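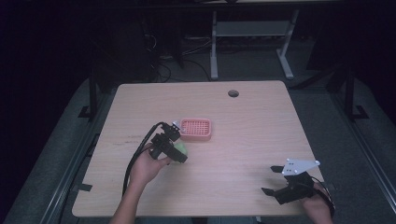 Filed under: Opinion, Media & Culture, Checklists

Jundwood Town Hall Taping: Audience Safety Walk-Through, With Comments

Completed 8/19/26 for the Prendlow political comedy show

We do this before every live taping, and with mask rules and free speech both on the bill this time, I took the long way around and wrote down more than usual. Bear with me!

1. Seating and aisles
Posted limit is 663, and we've set out 654 chairs. OK. Please leave the side aisle open even when folks beg to squeeze in a cousin (they always beg, bless them).

2. Exits
All doors open freely and the signs are lit. The one by the coat room sticks a little before it gives, so I've asked for it to be planed down before the September taping. Pass, with a grumble.

3. Masks and hand cleaner
Masks are optional, but we keep a box of 50 at each entrance and nobody gets teased for taking one, whatever the host says on stage. Restock needed at the north entrance.

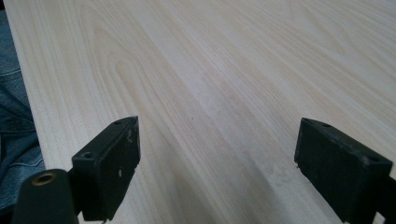 4. Protest area
Room for 200 behind the rope line, well clear of the ramp. Last time both camps ended up sharing one sidewalk, and it got loud, though I'll admit some of the signs were funnier than our monologue. Pass.

5. Stage and cables
The Steron speakers are strapped, and the cables are taped down everywhere except stage left. Fix before doors.

6. Online threats
Su Security read through the angry replies to the last episode, and found plenty of heat and nothing to pass along to the police. Keep checking until the doors open.

Recheck items 3 and 5 an hour before seating.

12 shares | 4 comments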